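Cadmont releases household handling recordings from two-armed robots

Set of 2,343 demonstrations covers scooping, pouring, sorting and clearing away

Cadmont has released a set of 2,343 recorded demonstrations of two-armed robots carrying out small table-top jobs, the company said in May. The recordings are meant for teams who train robots by showing them how a job is done instead of writing out each movement in code.

The set is called Kindow. It was gathered at Cadmont's own workrooms and at the premises of its partner Lulier, which supplied operators and checked the finished recordings. It is free for universities and schools to use. Companies can apply for a paid licence.

Each demonstration was made by a trained operator guiding both arms of a robot through one job from start to finish. The system stores the view from the robot's head, the position of every joint and the opening of each gripper, all on the same clock. A short written instruction is attached to each recording, such as "move the rice from the bowl to the cup with the spoon".

Of the 2,343 demonstrations, 971 involve loose food such as rice, lentils and dry pasta. Cadmont chose to put much of its effort there after early users of its previous recordings asked for more work with materials that spill, pile up and stick to tools.

"A block is either in the gripper or it isn't," said Trinidad Tolentino, who leads data gathering at Cadmont. "Rice is harder. The operator has to judge how full the spoon is, keep it level on the way over and tip it at the right moment. We wanted many people doing that in their own way, so that a learning system sees more than one good answer."

A further 795 demonstrations cover sorting and placing solid objects, and the rest are made up of pouring, wiping and clearing away.

Operators worked to a short set of rules. Both arms had to start from a rest position. The operator was told which objects to use and what the end result should be, but not which arm to use or which path to follow. If something was dropped or spilled, the operator was asked to carry on and put it right where possible. Those recordings were kept and labelled, and users can leave them out if they wish.

"We had long talks about the mistakes," said Amândio Marinho, who ran the operator training at Lulier. "In the first weeks people would stop as soon as a few grains went over the side, and ask to start again. We asked them to keep going. A robot in somebody's kitchen will spill things too, and it needs to have seen what comes next."

Training for a new operator took four days. The first was spent on the controls alone, with nothing on the table. Operators then moved on to solid objects, then to spoons and scoops, and last to jobs where one arm holds a container steady while the other fills it. Marinho said the spoon was the part most people found hard, as a small turn of the wrist moves the tip a long way.

The tables were not cleared of everything else. Cadmont asked for objects that play no part in the job to be left within view, and for these to be changed between sessions. Tools, drinks bottles, small boxes and stationery were all used in this way. The windows were left uncovered, so the light in the recordings changes with the hour and the weather.

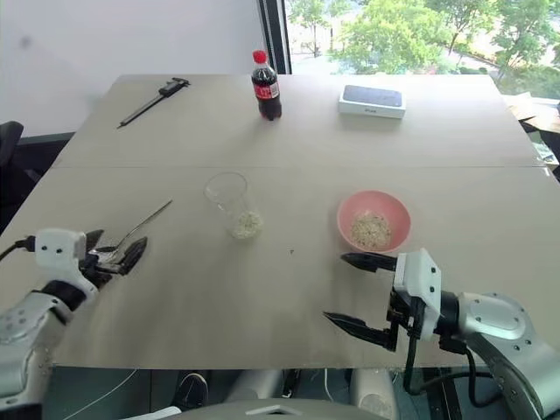 Lighting was the subject of a separate check by Xinyi Qiu, who looks after quality at Cadmont. Her team trained one test model on recordings made only in the morning and another on recordings spread across the day, with 500 demonstrations in each group. The second model coped better with clear containers, which can be difficult to pick out against a pale table.

"It was a small test and we don't want to make too much of it," said Qiu. "But it was enough for us to change the rota. From then on we had someone recording at eight in the morning and someone recording at six in the evening – and we stopped pulling the blinds."

Every recording was watched in full by a reviewer before it went into the set. Reviewers marked the start and end of each step, noted which arm did the work and corrected the written instruction where it did not match what had been done. Recordings with missing joint data or a frozen camera view were thrown out and are not part of the total.

The first outside user of the set is Metwally, a maker of serving equipment for canteens, which had access to an early copy. It is using the loose food recordings in its work on a machine that portions dry goods.

"We had been making our own recordings, and it was slow," said Edgardo Estrella, head of development at Metwally. "Our people know food but they had never driven a robot arm. Having a base to start from means we can spend our own time on the scoops and trays that are special to us."

Kindow can be downloaded in parts, so that users who need only one kind of job do not have to store the rest. Each part comes with a plain text guide, a list of the objects used and a short program for playing the recordings back. Faces and voices of staff have been removed where they were picked up by the cameras or microphones.

Cadmont plans to add to the set over the coming year. The next part will cover soft items such as cloths, sponges and bags, and will be recorded on the same type of robot so that old and new demonstrations can be used together. Dindo Dalisay, who is in charge of the next part, is looking for further sites to take part, with a preference for ordinary rooms over purpose-built laboratories.

Sites will need a table, a power supply and enough floor space for the robot and one operator. Cadmont will provide the machine and the training.

About Cadmont

Cadmont gathers and prepares recordings for teams who work on robot learning. Its staff include operators, reviewers and software engineers.

Requests for access to Kindow, and questions from the press, should be sent through the contact form on the Cadmont website.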